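Jorkik users' list: archive
Search this list Go Advanced search
December
Posted by Rosalind Pennington
Subject: Re: Teaching bench and the assembly staff

Replying to Suleiman's message, quoted at the bottom. I run the day shift at the Erkville works and we have had a teaching bench for 3 months, so I can answer most of it. Two pictures first, both from the bench. 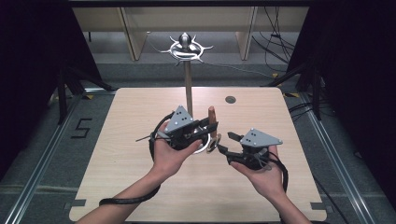
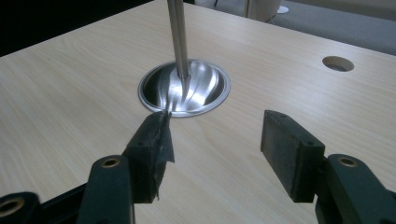 Hand-held grippers at the teaching bench, Erkville. The first shows the pair in use, the second is the view from one of the grippers.

The people who do the teaching are the people who used to do the job by hand. We tried it at first with two lads from the engineering office and the recordings were poor. They knew the software but had never put the parts together for a living, and they hesitated at every step. Once we moved assembly staff on to the bench the number of recordings we had to throw away dropped a lot. We have 1560 kept so far and 217 rejected, and most of the rejected ones are from the first fortnight.

On pay, we treat it as a skilled task and it goes on the same rate as setting. That took some arguing. Flemier, who supplied the bench, had told our management that anyone could do it after a morning's training, and for a while that was used as a reason to put it on the basic rate. My view is that anyone can hold the grippers after a morning. Working at the right pace and doing the job the same way each time takes longer.

On hands and wrists, yes, we have had complaints. You carry the weight of the tool all the time you are working, and you have to open and close it where before you would just have used your fingers. We now limit it to 2 hours in a shift, with a break in the middle, and the rest of the shift is ordinary work. Please get that written down before you start. We did it afterwards and one of my people had a sore wrist for weeks.

Check the finger pads at the start of each shift too. The lining gets ragged and it is easy to leave it because the thing still closes. We keep spares in the drawer and whoever is on the bench changes them. The cables want watching as well.

As for jobs, I can only tell you what has happened here. Nobody has gone. Two people who left in the summer have not been replaced, and I expect that is how it will be done. The staff know this. Some of them asked me straight out whether they were training the thing that would take their work, and I said partly, yes. One asked to come off the bench and I let her. I would make it voluntary if you can.

I have a copy of our rota and the wording on breaks if you want it.

Rosalind

Suleiman Ojo wrote:
> Hello all. We are at the Lawal site and have been told we are
> getting a teaching bench with the hand-held grippers in the new
> year. I look after the assembly section. Can anyone who has one
> tell me:
> who does the teaching, your own staff or people brought in?
> is it paid any differently?
> any trouble with hands or wrists?
> I would also like to know what happened to the jobs afterwards,
> as I am being asked every day and have nothing to tell them.
> Thanks, Suleiman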